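Kaltunura-Tisch, Datensatz-README
Stand 11. Mai 2023, Simulation, zwei Arme, Aufräumen am Tisch
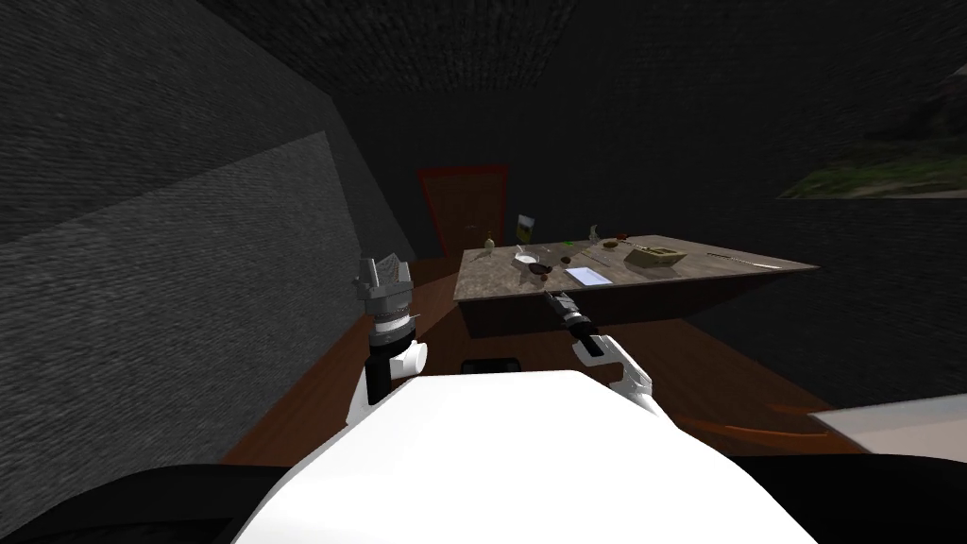

Miroslava Demchenko meinte dazu, reine Sim-Daten seien ok fürs Vortraining, aber bitte nirgends mit echten Läufen mischen, ohne dass es im Feld "source" steht. Ist jetzt drin. Altes Feld "origin" fliegt im August raus.

Inhalt
3.658 Episoden, 34 Aufgabentexte (englisch, Deutsch kommt evtl. noch). Pro Schritt: Kamerabild aus Robotersicht, Gelenkwinkel beider Arme, Greiferöffnung links/rechts, Aktion. Tisch mit Kleinkram: Schale, Becher, Fläschchen, Blatt Papier usw. Anordnung wird je Episode neu gewürfelt, Raum bleibt gleich.

Aufnahme
Teleop in der Sim, Bediener: Gerardo Espiritu, Yabsira Wako, Montri Sriwong. Start immer mit leeren Greifern. Abbruch wenn was vom Tisch fällt, Episode bleibt drin, success=0. Nicht wegfiltern!! Brauchen wir für den Erfolgsklassifikator.

Splits
train / val / test nach Aufgabentext getrennt, nicht nach Episode. Split-Datei liegt im Ordner Jikent, nicht in Somano (der ist veraltet).

Bekannte Probleme
- Papier: Kontakt ist wacklig, Blatt rutscht manchmal durch die Finger durch
- dünne Teile (Stift) im Bild oft nur paar Pixel breit
- Zeitstempel linker Arm 2 Schritte hinterher, Skript zum korrigiern liegt bei
- bei 3 Aufgaben fehlt der Text, kommt nach

Fragen an Kedir Worku. Lizenz noch offen, bis dahin nur intern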